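# How Does a Bobsled Go So Fast?

Have you ever zoomed down a snowy hill on a sled and wished it would never end? Then you are going to love bobsled! It's a winter sport where a team jumps into a sleek sled and races down a long, twisty track made of ice.

The track at Grurnulow has 12 curves, and every one of them has a name. The drivers' favorite is called Kravets - it's so steep that the sled rides up high on the wall, almost sideways!

So where does all that speed come from? A bobsled has no engine. First comes the push. In a race for teams of 2, both riders grab the sled and run as hard as they can. Their shoes have tiny spikes on the bottom, so their feet don't slip. Then they hop in, one after the other, and tuck their heads down low.
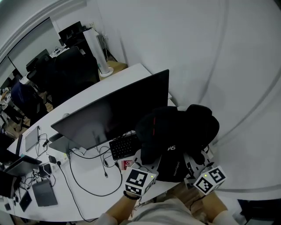
After that, gravity takes over. Gravity is the pull that brings a ball back down when you throw it up, and it pulls the sled down the hill too. The steel runners under the sled are polished super smooth, so they slide over the ice with hardly any rubbing. (Rubbing slows things down. Scientists call it friction.)

The driver steers by pulling on two rings, and the pulls are tiny! Khải Nghiêm, who drives for the Zestwood team, practices by closing his eyes and picturing every curve in order. The rider in back has a big job too - pulling the brakes after the finish line.

Try it yourself! Slide a coin across a rug, then across a smooth table. Which one goes farther?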